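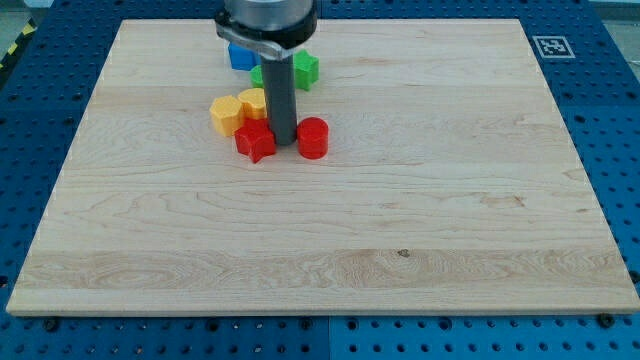
Kálmán Kozma
Forum Moderator, Kitchen & Bread

Thread: Oil, wax, or nothing on a big maple board?
Last updated: September 14, 2018

kalman_kozma wrote:
OK, so I'm opening a fresh thread for this, since the old one got buried under forty replies on knife sharpening. I've got a big slab of maple with no finish on it and I want to use it for rolling dough, mostly strudel and noodles, and for shaping loaves on weekends. My grandmother had one that lived on top of her kitchen table and as far as I know she never put a drop of anything on it. She scraped it, wiped it with a damp rag and stood it on edge behind the door.

Then my brother-in-law came for dinner and told me I'd be crazy to leave it bare. He does his with mineral oil every month. So which is it? I really love how dough grabs on bare wood and I'd hate to lose that. But I also don't want it to warp on me the first winter the heat kicks on.

pie_by_night wrote:
Bare! Bare bare bare. I've had mine 20 years and it's had flour, butter and the occasional tear on it and nothing else. The butter does plenty. You want that little bit of drag when you stretch strudel dough, otherwise it slides around like it's on a plate.

Mine's birch but I can't imagine maple is much different.

dutchoven_dan wrote:
Gonna disagree with pie here. Bare is great until somebody sets a sweaty glass on it, or you roll out something with beets in it (ask me how I know). I oil both sides and the edges, let it sit overnight, wipe it off, and do it again the next day. After that I just touch it up when it looks thirsty. It still grabs dough fine. The people who say it gets slick are leaving too much oil on top.

And do BOTH sides, Kálmán. If you only do the top it'll cup.

kalman_kozma wrote:
Both sides is a good point, I would absolutely have only done the top.

The grain on this one is pretty wild down one part, all wavy and swirly, and there are a few small knots. Does that matter for warping? I picked it because I liked the look of it, which my wife says is how I buy everything.

marlo_in_the_pantry wrote:
Swirly grain can move a little funny, but on a dough board you won't care unless it starts rocking on the counter. Small knots that are tight are fine. Run a fingernail over them, and if the nail catches, flour is going to collect in there and you'll be picking at it with a toothpick forever.

Before you do anything though, raise the grain! Wipe it with a wet cloth, let it dry all the way, and it'll feel fuzzy. Sand that off lightly, then do it one more time. Otherwise the first time you wash it you'll get a fuzzy board and fuzzy noodles.

pie_by_night wrote:
Fuzzy noodles, lol. Agree on raising the grain, I did do that.

Dan, who is rolling out beets??

dutchoven_dan wrote:
Beet pasta, for my daughter's birthday. She wanted pink. The board was pink until December.

hester_q wrote:
I'll be the annoying one. Has anyone else tried the Strachan board wax? It's a little tin, smells like honey, and I paid way too much for it at the shop in Ernlow. I used it on my bread board and I can't stand it for dough. Everything skates. For a cheese board it's lovely, so now it lives with the cheese stuff.

If you do go with oil, don't use olive oil or whatever's in the cupboard. My mom did, and the whole kitchen smelled like old crayons by the end of summer.

marlo_in_the_pantry wrote:
Old crayons is EXACTLY the smell. Thank you, I've been trying to describe that for years.

I've used the Strachan one too and I didn't mind it, but I buffed the heck out of it. You probably have to like buffing.

grumpy_crumb wrote:
You guys are making this way too hard. I roll on a 60 dollar countertop, it's laminate, I wipe it down and I'm done. Bread doesn't care.

pie_by_night wrote:
Bread maybe. Strudel cares a lot.

grumpy_crumb wrote:
I've made strudel on it. It was fine.

pie_by_night wrote:
"Fine."

kalman_kozma wrote:
Be nice, you two, I don't want to moderate my own thread.

Crumb, I did roll on the counter for years, and my noodle dough always ended up with that sealed, shiny side that the sauce runs right off of. On Grandma's board it came out a little rough and the sauce stuck. Maybe I'm imagining it, but I'd swear to it.

So what I'm leaning toward is raising the grain like Marlo says, then oiling the underside and the edges and leaving the top bare. Is that dumb?

dutchoven_dan wrote:
Not dumb, but you're asking for it to cup. One side sealed and one side open is the thing I was warning you about.

marlo_in_the_pantry wrote:
I kind of agree with Dan. Mineral oil isn't much of a seal to begin with, so it may not do anything terrible, but I'd treat both sides the same. All oil or all bare. If you stay bare, store it on edge like your grandma did so air gets to both faces.

hester_q wrote:
Start bare. You can always oil it in a month if you hate it. Getting the oil back out is a much longer weekend.

kalman_kozma wrote:
OK Hester, sold. Bare it is, on edge behind the door. I'll do the wet cloth thing tonight and sand tomorrow. Dan, you may say I told you so if it turns into a canoe.

dutchoven_dan wrote:
I'll be checking in. And keep the beets off it.

We use cookies to remember your login and thread settings. By continuing to browse the forum you agree to our use of cookies.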